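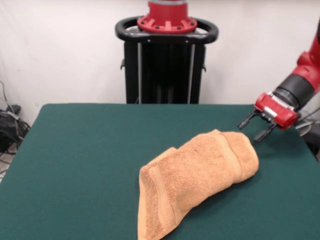

Will the Merkthorpe Guard be ready for the November parade?
The drill will be ready, but the uniforms are five short.

Progress report to the Gashi Fund, second period

The parade marks the return of the regimental colours to St Anne's church. Drill began in the old market hall with 30 marchers and a bearer party of reservists. Rok Dervishi, the parade sergeant, has the slow march at a standard he is content with. The turn at the church steps is still ragged on the left file and will have extra time.

Route. The council has agreed the closure of Ornau Street from 9.30am until noon. The march is 58 minutes at parade pace, including the halt at the war memorial. The police have asked us to keep the lower bridge open to ambulances, so the band will form up in the school yard.

Uniforms. Revis has delivered the tunics, all but the five mentioned. Two of those delivered had the wrong collar badges and have gone back. Belts and gloves are complete.

Guests. We have sent 103 invitations, mostly to families of former members of the regiment. Replies are slow – several addresses were out of date and we are working through the old association list.

Money. Spending is within the grant. The saving on barrier hire has been moved to coach travel for the older guests, as agreed by phone.

Next period: full rehearsal with the band, final seating plan, and a decision on loudspeakers at the memorial.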